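Hondis to Open Tableware Lending Room in Plarside This December

Plates, bowls, trays and table mats will go out on loan to households, clubs and anyone feeding more people than they have dishes for
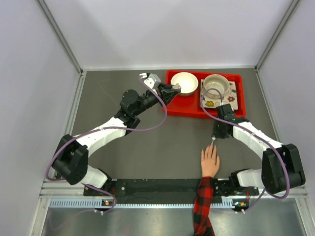

Corinne Abbett
Community Relations Manager, Hondis

PLARSIDE - Anyone who has ever hosted a big family meal knows the moment. The food is nearly ready, the coats are piled on the bed, and somebody opens the cupboard and finds eight plates for a party of twenty. You borrow from next door, you wash the dessert bowls between courses, and one cousin ends up eating from a saucepan lid. It makes a good story later on, but we think it can be made a little easier, and so we are very happy to announce that Hondis will open a free tableware lending room in Plarside this December.

The lending room will be on the ground floor of the Wieser Building, in the space that used to be our sample store. Many Plarside residents will remember coming in there to pick out wedding gifts, and a good number of them have told us over the years how much they missed having a place to wander around and handle the dishes. We have kept the old oak counter and the deep window shelves, and we have given everything else a fresh coat of paint and a lot more light.

The opening collection is made up of 159 sets, and each one is packed in its own carrying crate with a list of contents inside the lid. Most are everyday dinner sets in plain colors, chosen because they look good with nearly any food and nearly any tablecloth. There are also soup sets, breakfast sets with trays, children's sets with wide, steady bowls, and a smaller group of decorated pieces for birthdays, anniversaries and holidays. Borrowers are welcome to mix them up. Some of the nicest tables we have seen at our own staff lunches came from two or three crates that had no business being put together.

Borrowing will work much the way it does at a public library. You sign up once, with proof of a Plarside address, and you get a card. With the card you can take out as many as 4 crates at a time and keep them for six days, which covers a weekend gathering and leaves you a little room on either side for shopping and washing up. There is no charge and no deposit. If a plate gets chipped or a bowl doesn't make it home, we only ask that you put a note in the crate so we can replace the piece before the next family opens the lid. We make dishes for a living, after all, and we know what happens to them.

The idea grew out of a trial we ran last winter with church suppers, school concerts and neighborhood potlucks. Over the course of that trial we filled 149 requests from a single closet in the back of our offices, and by the end of it the closet was so popular that people were calling to ask about dates two months away. We heard from a reading group that had used paper plates for years and was delighted to be done with them. We heard from a couple who had just moved into their first apartment with two forks and a frying pan, and who invited the whole stairwell to dinner anyway. Those calls and notes were passed around the office, and they had a great deal to do with getting the lending room approved.

Jasier, our sister brand for trays and table mats, has joined the project with a full shelf of its own. Jasier trays have raised rims and come in several bright colors, and they will be lent singly as well as in sets. They should be handy for anyone bringing meals to a relative who is resting in bed, or for families who like to eat out on the porch when the weather allows. Mats can be borrowed by the bundle, in plain and flowered patterns.

We would also like the lending room to be a pleasant place to stop in even if you don't need a single plate. There will be a long table by the windows where visitors can try out place settings before choosing a crate, and a recipe board where borrowers can pin up whatever they cooked. On opening day there will be soup and bread from noon until the pots are empty. In the new year we plan to add short evening get-togethers on subjects our customers often ask about, such as how to set a buffet so the line keeps moving, how to pack dishes for a house move, and how to get tea stains out of a favorite cup. (Baking soda, a damp cloth and some patience will take care of most of them, but we are glad to show you.)

Residents who have good tableware they no longer use may donate it at the front counter during opening hours. Full or nearly full sets are the most useful to us. Odd pieces are welcome too, and will go into a "spares" cabinet where anyone can look for a match to a broken cup or a missing saucer at home. We are not able to take knives or glassware at present, though we hope to add glasses once we have found crates that carry them safely.

Group bookings for the holiday season are open now. Schools, clubs and congregations may reserve crates ahead of the opening by calling or writing to the Hondis community desk, and pickup times can be arranged for early mornings and evenings. Please let us know how many guests you expect and what you are planning to serve - a chili supper and a cake table need very different crates, and we do enjoy hearing about the menu.

About Hondis
Hondis designs and sells tableware for the home. The company has its offices in the Wieser Building in Plarside. Jasier trays and mats are part of the Hondis family of brands.

Press contact: Hondis Community Desk, Wieser Building, Plarside | © Hondis. All rights reserved. | Back to top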